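Kallgate Compact Vented Dryer, 7 kg

Product code: Trirklow series, wall or floor mount

Overview
The Kallgate 7 kg is a front-loading vented tumble dryer for laundries, apartments and small accommodation sites. It runs from a standard domestic power point and can be floor standing, bench standing or inverted on the wall above a top-loading washer. A wall bracket is supplied. A stacking kit is sold separately.

Drying control
Two sensor bars inside the drum read the residual moisture of the load and end the cycle at the selected level. Timed drying is also available and bypasses the sensors. The drum reverses at intervals during both modes to limit tangling of sheets and long items.

Programs
Cottons – extra dry, cupboard dry, iron dry
Synthetics
Bedding
Delicates and fleece
Timed warm
Timed cool

The last 4 programs can be run with the buzzer off. Delicates and fleece uses the lower heat setting throughout and finishes with an extended cool tumble. Maximum load for this program is half the rated capacity.

Installation
Allow clearance at both sides and the rear as shown on the template in the carton. The unit can be vented from the front or the rear; the unused outlet must be fitted with the blanking cap. Ducting is not supplied. Flexible duct should be kept as short as practicable and must not discharge into a roof cavity, wall cavity or flue. For wall mounting, fix the bracket to studs or solid masonry. Plasterboard anchors are not acceptable – the warranty does not cover a unit that has been hung from them.

Filter and maintenance
The lint filter is behind the door and lifts out without tools. Clean it after every load. Wash it in warm water monthly if fabric softener sheets are used, and dry it fully before refitting. Wipe the sensor bars with a damp cloth if cycles begin to finish early. Replacement filters are made by Vlček and are sold singly.

Fabric guidance
Check the care label before tumble drying. Fleece and other synthetic pile fabrics should be dried on low heat and removed promptly. Turn printed articles inside out. 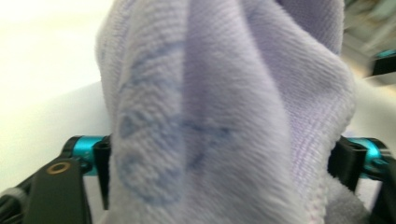 Lavender fleece with a blue printed design.

In the carton
Dryer, wall bracket, blanking cap, fixing template, 22 mm spacers, user manual

Spare parts
Door seal, drum belt, lint filter and rear felt can be ordered through any Tonden service counter. Quote the serial number from the plate inside the door.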